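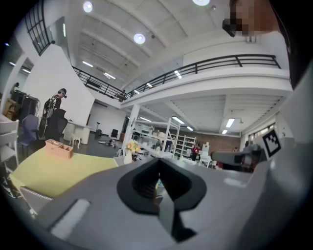
Tips for recording table tasks with hand-held grippers

Home | Workshop tips | Kitchen | Storage | Recording | Contact

Collected by Nuria Lozano from the Owino recording floor. Last edited 1 August 2019.

These apply to any household task recorded with two hand-held grippers: moving flowers, setting out baskets, putting tissues back where they belong. The first batch ran to 2,268 examples, and most of what was thrown out failed for one of the causes below.

Before the first take

Wipe the markers with a dry cloth. Fingerprints on the black squares cost more tracking than poor light does. Check that each marker plate or cube is tight on its mount. If one has shifted, recalibrate before recording again.

Route the cable along the forearm and tape it at the elbow. Leave enough slack to reach the far side of the table, then check the reach with both arms out.

Pick a table that can be approached from more than one side. Push in any chair you do not need, and keep power strips out of the walking path.

Handling flowers and vases

Artificial flowers are better than cut ones for repeated takes. They hold their shape and drop nothing on the table. Bend the wire stems outward once at the start of a session and leave them alone after that.

Close the fingers slowly. A fast close pushes the stems sideways and the vase follows. Put a mat under the vase if the tabletop is slick, and keep the same mat for the whole set.

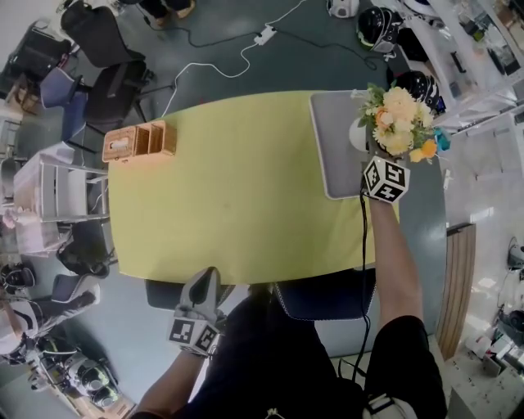 Keep the second gripper low and near the table edge while the first one works. An idle hand that wanders produces motion the model will try to copy. If the task needs both hands, bring the second one in from the side so that its marker stays clear of the first.

Change the layout every 200 takes. Turn the vase, swap the basket and the tissue box, or start from another side. Small changes are enough. In the Clurno set we left the layout alone for 1,000 takes, and the trained policy missed the vase as soon as it was moved a hand's width.

Ending a take

Open the fingers fully, back away, and hold still for 2 seconds. The Falska script trims on that pause. Without it, the end of one example runs into the start of the next.

Log drops as drops. Do not delete them on the floor; Widitness sorts them later, and a recovered drop is often worth keeping. Note the object, the hand used and the take number.

Storage

Hang grippers by the handle, fingers down. Coil cables loosely.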